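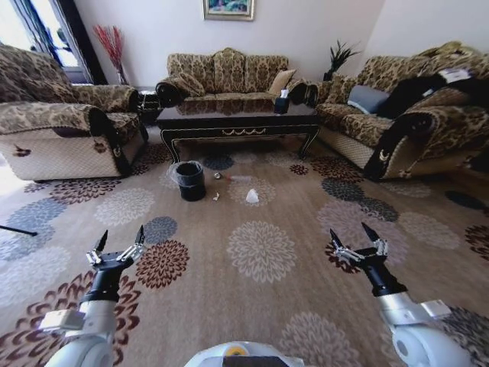 客厅茶几前的地毯，小黑桶站在中间

【收纳与打扫】花地毯上捡东西，我居然捡上瘾了！顺便问：垃圾桶到底放哪儿

10月　楼主：Telma Espinoza

先交代背景，我住402，客厅不大，地毯倒是铺得几乎满屋都是，暖棕色的底，上面一团一团大菊花，有米白的、浅灰蓝的、深灰的，还有一种很沉的暗红。我特别特别喜欢这块毯子！我妹妹管它叫“奶奶毯”，随她叫去。

这块毯子有个毛病，或者说有个脾气：东西掉上去就跟长进花里一样。纸团落在米白色那朵旁边，站着看是花瓣，蹲下来才知道是纸。我以前打扫就是拿吸尘器一路推过去，推到哪儿咔啦一声，停下，掏，再推。上个月开始换了办法，吸尘之前先把小垃圾桶提到地毯中间，人围着桶转，先捡完大件再开机器。就这么一个小改动，打扫客厅从我最烦的活变成我最爱的活了！

我现在的顺序是这样的：

先捡会滚的，瓶子之类，横在地上最容易一脚踩上去。
再捡硬的小东西，金属的、硬塑料的，这些最伤吸尘器。
然后是纸。
最后是塑料袋，因为轻，人一走过去它就挪地方，留到最后反而省事，还能拿它装别的。

照片里那几样就散在桶边上：透明瓶子、一小块银色的金属玩意儿、一小片浅色的废纸、一个皱起来的白塑料袋。

问题来了。捡完以后桶放哪儿？我想干脆就让它留在茶几前面，家里人反对，说客厅正中间站个桶像什么话。可是放远了就没人肯走过去扔。各位家里怎么放的？还有，桶要不要带盖？我这个是敞口的小圆桶，套透明袋，袋口翻在外面。

——

2楼　Aatos Rautiainen

先夸毯子，好看！大花地毯现在很少有人敢铺了，我家以前也有一块，搬家的时候没舍得扔，卷起来在储藏室里站了好几年。

桶的事我投家里人一票。打扫的时候提到中间，很好，这个办法我也用，打扫完就该回角落去。客厅是坐人的地方，客人一进门视线就落在地毯上，结果先看见一个套着袋子的桶，那块毯子不是白铺了吗？

另外顺序我有不同意见。我是先捡塑料袋的。手里撑开一个袋子，其他东西一路往里放，走一圈回来，打结，整个扔进桶里。这样桶都不用提过来。

——

3楼　Lautaro Benítez

反对2楼！先捡袋子的话，你一只手就废了，撑袋子用一只手，捡东西只剩一只手，碰上瓶子里还有点水的你试试。桶站在地上，两只手都空着，左右开弓，快得多。

楼主，桶放沙发和茶几之间的那一侧，贴着沙发扶手外面，坐着伸手就能扔，站着又看不太见。我家就这么放的，朋友来了都问我桶在哪儿。

——

4楼　楼主

回2楼：储藏室那块赶紧拿出来铺！毯子卷着多委屈啊。

回3楼：扶手外面这个位置我要试一下，我之前怎么没想到！就是我家沙发围着茶几摆的，缝隙不宽，得量一量。

——

5楼　Abbas Tabrizi

我关心的是茶几。黑的、描金边、弯腿，桌面亮成那样，沙发都照在里头了。这种桌子楼主是怎么擦的？我家也有一张亮面的，怎么擦都有一道一道的印子，一开灯就看见，气死我了。

——

6楼　楼主

哈哈终于有人问茶几了！我擦这张桌子的心得可以写一本书。

一，千万别直接往桌面上喷水，喷在布上，布拧到攥不出水来。
二，两块布，一块微湿一块全干，湿的走过去，干的马上跟上，中间不能去接电话。
三，顺着一个方向擦，别画圈。画圈的印子最难消。
四，边上那圈细细的金线，用棉签，轻轻的，千万别用带酸的清洁剂。

还有弯腿，灰都积在腿的弯里头，这里我是用旧毛刷，刷完再吸尘，所以茶几一定排在地毯前面。我有一次排反了，刚吸好的毯子落了一层灰，只好从头再来。
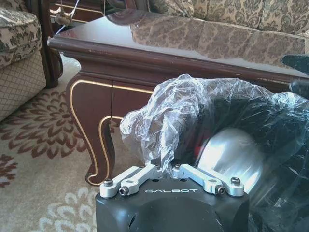

亮桌面能照出沙发的花样，前面那一团是皱巴巴的透明塑料膜

纸巾盒我放在桌子的右头，擦的时候端起来就行，别推，推会留痕。

——

7楼　Noelia Villanueva

第二张照片的塑料膜把我吸引住了，皱得满是白色高光，里面透出一块银亮的圆弧面，旁边还有一点点红！我家里也总有这种透明膜，拆完东西顺手一放，第二天就忘了。它们最会骗人，有时候看着是团膜，提起来里面还裹着东西。我现在的规矩是，凡是透明膜，扔之前一定捏一遍。我捏出来过螺丝、备用钥匙、一张保修卡，还有一次捏出来半块巧克力。

关于桶：要敞口的！带盖的桶放客厅，大家嫌掀盖麻烦，最后全堆在盖子上。这是我家血的教训。

——

8楼　Aatos Rautiainen

回3楼：瓶子里有水就更应该先拿去水槽倒掉啊，怎么能直接进桶。瓶子我是单独走的，倒干净，拧松盖子压扁，再拧紧，进回收袋。一个瓶子不压扁，小圆桶差不多就满了。

回7楼：捏一遍这个好，我学了。不过带盖的桶也有好的，脚踩的那种，我家用了很久，没人往盖上堆东西。

——

9楼　Lautaro Benítez

瓶子先倒水这条我认，2楼说得对。两只手那条我不认，我坚持两只手！

说到瓶子，楼主那块银色的是什么？我放大看，像压扁的罐子，又像瓶盖。

——

10楼　Abbas Tabrizi

我看着像瓶盖。罐子的话也太小了。

——

11楼　Lautaro Benítez

压扁了看着就是小嘛。

——

12楼　Noelia Villanueva

你们两个哈哈哈。不管是哪样都是金属，都进回收，吵什么。我补充一句，这种小金属片在花地毯上真的要用手摸，我一般关掉顶灯，只开一盏落地灯，光从侧面打过来，凡是反光的立刻跳出来。亮片、订书钉、糖纸，一个都跑不掉。强烈推荐大家晚上试一次，非常过瘾！

——

13楼　楼主

12楼这招太棒了！！我刚才就去试了，关了灯，趴在地毯上，从沙发底下照出来一枚硬币和一根发卡，发卡我找了整整一个夏天。家里人从厨房出来看见我趴着，什么都没问，把灯给我留着就回去了。

茶几那条也跟大家汇报，两块布擦完，侧光底下还是有一道，在右边，正好是纸巾盒待的地方。看来盒底也要擦，我从来没擦过盒底，惭愧。

——

14楼　Abbas Tabrizi

按6楼的办法擦了，印子没了一大半！剩下的我怀疑是以前打的蜡，一层叠一层。有人知道老蜡怎么去吗？网上说什么的都有，有说白醋的，可是楼主又说金边不能碰酸，我家那张也有一圈金的。

——

15楼　Aatos Rautiainen

白醋别碰，金线会发乌，我吃过亏。用温水加一滴洗洁精，就一滴，布拧干，分小块擦，每擦一块立刻用干布收掉。先在桌子底下不显眼的地方试试。老蜡一次去不干净，隔几天再来一次，急不得。

还有，去完蜡别马上又打蜡！很多人就是这么叠出来的。亮面桌子平时干擦就够亮了。

——

16楼　Noelia Villanueva

我来唱个反调，我觉得薄薄打一层还是有好处的，水杯放上去不容易留圈。一年一两次吧，关键是薄。15楼家里大概没有小孩，我家这张桌子每天要经历果汁、面条汤、水彩笔，不打蜡我心里没底。

——

17楼　Aatos Rautiainen

用杯垫。

——

18楼　Noelia Villanueva

你来跟我家孩子说用杯垫，我给你开门，516，随时欢迎。

——

19楼　Lautaro Benítez

原来516是你！我们一栋楼的！楼道里那盆特别大的龟背竹是不是你家的？

——

20楼　Noelia Villanueva

是我家的！客厅搁不下了才请出去的，转运的时候叶子还折了一片，心疼死。

——

21楼　楼主

这楼歪得我好开心，把话题拉回来一点点。桶的位置我试了两个：

扶手外侧（3楼的建议）：坐着扔很顺手，但是吸尘的时候总碰倒，缝隙确实窄了。
茶几一头的下面：弯腿刚好把桶挡住半个，从门口看过去基本看不见，坐在哪张沙发上都够得着，就是换袋子要弯腰。

目前让它住在茶几底下，家里人验收通过。敞口的不换了，7楼说的掀盖麻烦我太有体会。打扫的时候照旧提到地毯中间来，这一步谁劝我都不改。

顺序也调整了一版：茶几先擦，连盒底一起；瓶子先拿去倒水；剩下的围着桶捡；透明膜捏过再扔；开侧灯查一遍；最后吸尘。整套下来大约17分钟，放一张唱片的一面就做完了。

——

22楼　Abbas Tabrizi

洗洁精那个办法做了第一遍，桌面能照见台灯的灯丝了，我站在那儿看了半天。金边也好好的，谢谢15楼！

顺便问一句，袋口翻在外面总往下滑怎么办？我家那个小桶每次扔个稍微重点的东西，整个袋子就掉进去。

——

23楼　Lautaro Benítez

袋子套好之后把多出来的那截拧一下，打个小结，勒在桶沿下面，重东西也拽不下去。或者在桶底先垫两个备用的袋子，换的时候顺手就有，弯腰也只弯一回，楼主正好用得上。

——

24楼　楼主

垫备用袋子！！我现在就去垫。2楼的毯子拿出来没有？我们都等着看呢。

——

25楼　Aatos Rautiainen

拿出来了，摊在阳台上晾着，樟脑味重得邻居家的猫都绕着走。花是蓝的，比我记得的还大。等味儿散了铺上就来发图，小垃圾桶肯定不放中间。

——

26楼　Lautaro Benítez

打扫的时候放中间！两只手！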